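Workshop notes, October

# Can a machine do that job yet? Tips for the bench and the kitchen

I get asked this a good deal, mostly by people who have just watched a clip of a robot folding a tea towel and are wondering whether to hold off buying a new ironing board. My advice is to buy the ironing board! But the answer does change from job to job, and I've found that thinking about why a machine would struggle with a chore often shows me a better way of doing it myself, so I've gathered up my notes by job, with the tips mixed in as they came.

## Vacuuming and mopping

Yes, more or less, and you know this already. We have had a little Prastura going round the ground floor for a good while now and I wouldn't be without it. It still gets into a muddle with rug fringes and phone leads. Tuck the fringe under and hold it with a strip of carpet tape, clip the leads up to the table leg, and empty the bin after every run, even when it looks as if it could manage another. Wipe the sensor window with a dry cloth while you are down there. Half the grumbles I hear about these machines are really about a dusty window.

## Washing up

The dishwasher is a robot that never had to move its arms, and I mean that kindly. What it can't do is load itself. Arms that load a rack do exist, but a wet wine glass is slippery, thin and see-through, and that is a lot to ask. For those of us still loading by hand: big plates at the back, bowls tilted so they don't hold water, and wooden spoons nowhere near it. If your glasses go cloudy, soak one in white vinegar for ten minutes. If it comes up clear it was limescale, and you need more salt. If it stays cloudy the surface is etched, I'm afraid, and no amount of vinegar will bring it back.

## Folding laundry

Getting there, slowly. Towels are the easy end and fitted sheets are the far end (for people as well, I should say). Put one hand inside each of two corners, bring them together, flip one over the other so they nest, then do the same with the other pair. Lay it flat and fold in thirds. Do it on the bed and not in mid-air, and you'll stop swearing at it.

## Fitting a computer processor

I rather expected this one to be easy for a machine, as factories place tiny parts on boards all day long. Doing it in an ordinary case is another matter, with cables over your head, memory slots close by on either side, and a socket underneath that will not forgive you for a clumsy corner. The fingers need to come down on opposite sides of the metal lid and stay off the contacts, and the same goes for yours. Open the load plate fully before you start. Match the corner mark on the chip to the one on the socket. Lower it straight down or lift it straight up, with no sliding and no pressing, and touch bare metal on the case first to get rid of any static.

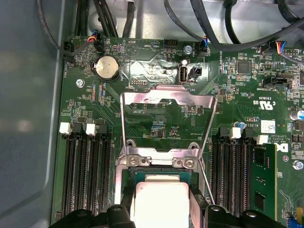 ## Changing a duvet cover

No, and I don't expect it soon. Turn the cover inside out, reach in and take hold of the two far corners, grab the matching corners of the duvet through the cloth, and shake the whole lot down over itself. A clothes peg on each top corner helps if your arms are short like mine.

## Sorting the odds-and-ends drawer

A machine could probably pick things up out of mine, but it would have to ask me where every last one goes, and I haven't decided yet. Try old ice cube trays for the screws and fuses.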